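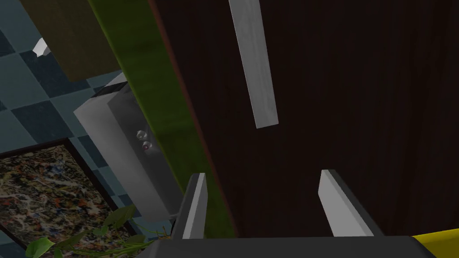
Verkavance releases Misteo 16, an open source message broker for small devices

Verkavance has released version 16 of Misteo, its message broker for sensors, meters and other low-power hardware. The source code and prebuilt packages can be downloaded now from the project site.

Misteo passes short messages between devices on a local network and keeps working when the internet link drops. Messages are stored on disk and sent on, in order, once the connection returns.

The new version rewrites the storage layer. In the project's own test, a single broker handled 3,692 connected clients with default settings. The release also closes 17 bug reports, most of them to do with certificate renewal and time zones.
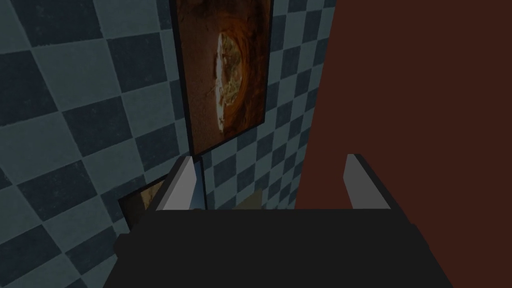

Configuration files from the previous version will load without changes, but the old "bridge" setting now prints a warning and will be removed in October. Anyone still using it should move to the "link" setting, which takes the same values.

Two companion tools have been updated as well. Dodia, the command line client, can now replay a saved log. Carrilho, the web dashboard, loads its device list in pages of 300 and has a new colour scheme for outdoor screens.

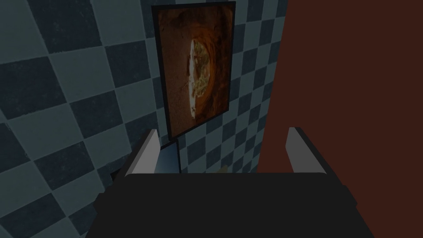 By Armindo Neves, Verkavance

Misteo is free to use, change and redistribute under its existing licence. Paid support is available from Verkavance for organisations that need it. Bug reports and patches are welcome through the public issue tracker.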